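Lelow Hand-Held Gripper, Two-Finger

Home > Hand tools > Grippers > Lelow two-finger

Sold by Studance. Page written and looked after by Tin-yau Chang, updated 8th August.

I've been selling and fixing these for a good while now and I get the same handful of emails over and over, so I've stopped trying to make this page sound like a brochure and I'm just going to tell you how I set mine up and how I keep it going. If you only want the part numbers, scroll to the bottom.

The Lelow is a hand-held two-finger gripper. You hold it, you squeeze, the fingers close, and your camera records the whole thing so your arm can learn from it later. It ships with the body assembled and the fingers off. I know people would like it to arrive ready to go, but the fingers travel badly and I got tired of replacing cracked blocks!

Setting it up

Start with the finger blocks. Each one screws straight onto its carriage, and the left and right are not the same part (look for the L or R molded on the back). Put all the screws in loose, close the fingers by hand so the pads meet, and only then tighten. If you tighten one side first you'll end up with the pads meeting at the tips and gaping at the root, and thin things like a sheet of card will slide right out.

Then the markers. One square marker per block, facing the camera. They come as stickers on a backing sheet and the sheet tells you which number goes left and which goes right. Please read it. A swapped pair will still track beautifully, it'll just tell your software the wrong finger moved, and I've had customers record a whole afternoon that way. Wipe the block with alcohol, let it dry, and press from the middle outward. A bubble under a marker catches the light and the tracker drops it at certain angles – maddening to hunt down.

Camera last. Ours is the wide round lens from Zervas, and the bracket has a slot so you can slide it back and forth. I slide it until both markers are comfortably in view with the fingers fully open, then open and close slowly while watching the live picture. If a marker drifts into the dark rim at full open, come back a notch.
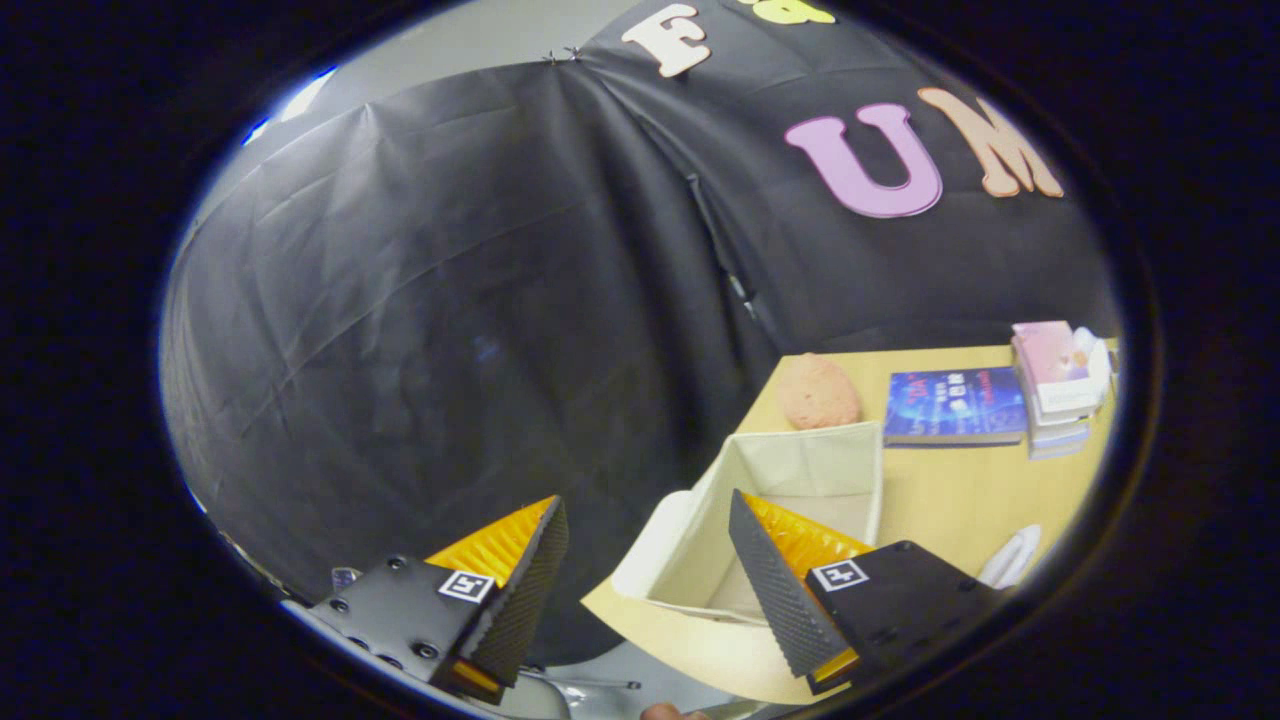
The Lelow from the user's side, orange ridged pads and both markers in view, with a fabric storage box in front.

Before every session I do the same little routine, and it takes me less time than making coffee. Open fully, close fully, 20 times, at a normal working speed. I'm feeling for grit in the rail and listening for a click. Then I hold the gripper still over a table with a few everyday things on it and check that both markers read steady. I like some clutter on the table for this. A bare bench makes every tracker look good and I'd sooner find out about trouble before I've started.

Looking after the pads

The grip faces are the part that wears out. They're textured, and the texture fills up with lint if you handle a lot of fabric or foam. Soft storage boxes, sponges, felt, that kind of thing. Warm water, a drop of dish soap, an old toothbrush, and leave them to air dry. No solvents on the pads, ever. Alcohol is fine for the blocks and the markers, but it makes the pads go shiny and then they won't hold a paperback.

The orange ridged piece is a separate part and it hardly wears at all. What does happen is that it works itself off its seat if you pinch hard things close to the root of the finger. Push it back with your thumb. If it pops off again in the same session the seat is worn and you want a new one.

I change the grip faces in pairs. You can change only the one that looks bad, but a fresh face against a tired one pulls to one side and you'll see it in your recordings.

Cleaning the rail

Take off both blocks (two screws each on the current version, and keep them in a cup, they're tiny). Wipe the rail with a dry cloth first, then a very thin smear of Runen light grease. I mean thin. If you can see it, that's too much, and it'll end up on your pads by lunchtime. Run the carriages end to end a few times, wipe off whatever collects at the ends, and put the blocks back the same way you did on day one, pads touching before you tighten.

Common troubles

Fingers close but don't open all the way: nearly always the return spring has hopped off its post. Open the rear cover and hook it back on.

One finger lags behind the other: dirty rail, or a block screw that's bottomed out and is rubbing on the carriage. Back it off a quarter turn and try again.

Marker flickers: check for glare before you blame the sticker. Move a lamp. If it still flickers, replace both markers – I include a spare sheet with every gripper.

Squeak on closing: grease, see above.

Older units

If you bought yours before January, you have the earlier rear cover with the clip instead of the screw. The clip tends to snap if you open it cold. Write to me and I'll send you the new cover for the cost of postage.

Parts

Grip faces, pair: LG-25
Orange ridged pads, pair: LG-26
Marker sheet, left and right: LG-30
Return spring: LG-41
Complete gripper, fingers and camera bracket included, camera separate: LG-354

Orders usually go out the next working day. Repairs take me about 2 weeks, longer if I'm waiting on springs. Please take the camera off before you mail a gripper in, and put a note in the box with your email address on it.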